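3.2 Equipment plan and budget

Handling clothes in a real bedroom calls for a lot of demonstrations, so the budget went first to hand-held grippers and only later to a robot arm. We compared offers from two suppliers, Drillska and Sampaio. Drillska quoted 784 dollars per gripper, with spare fingers included. Sampaio quoted 1161 dollars with a longer warranty. We chose the lower price and ordered 6 units for the Illmont site. Of these, 3 are held back as spares, as a broken unit takes weeks to replace.

The arm is planned for December, after the Ekcombe site has been measured. Until then no money is set aside for mounts or floor fixings. Finger wear is charged to supplies, and labels are printed in house. We did not budget for furniture or clothing and work with what each home has. Fig. 4 shows the kind of work the units were bought for.
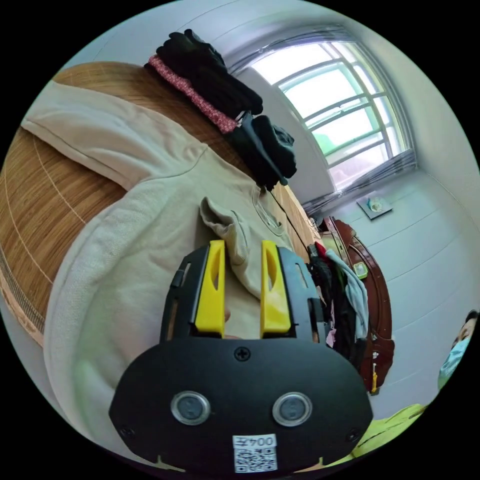
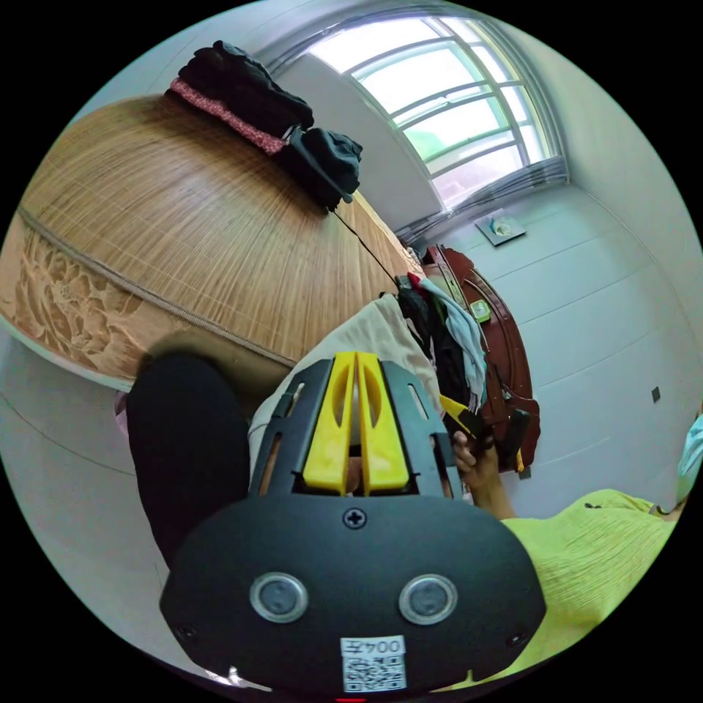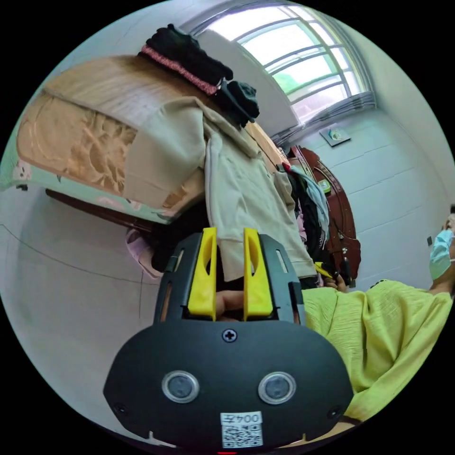
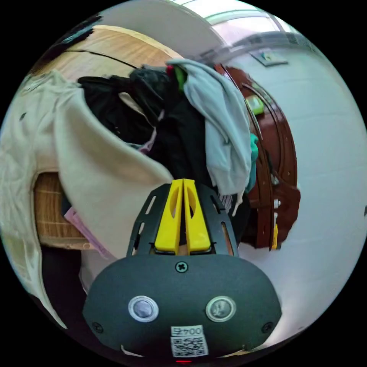
Fig. 4. Hand-held grippers with yellow fingers in use among clothing in a bedroom. All four views include dark garments and a window letting in daylight.

Last updated: Friday, September 6, 2019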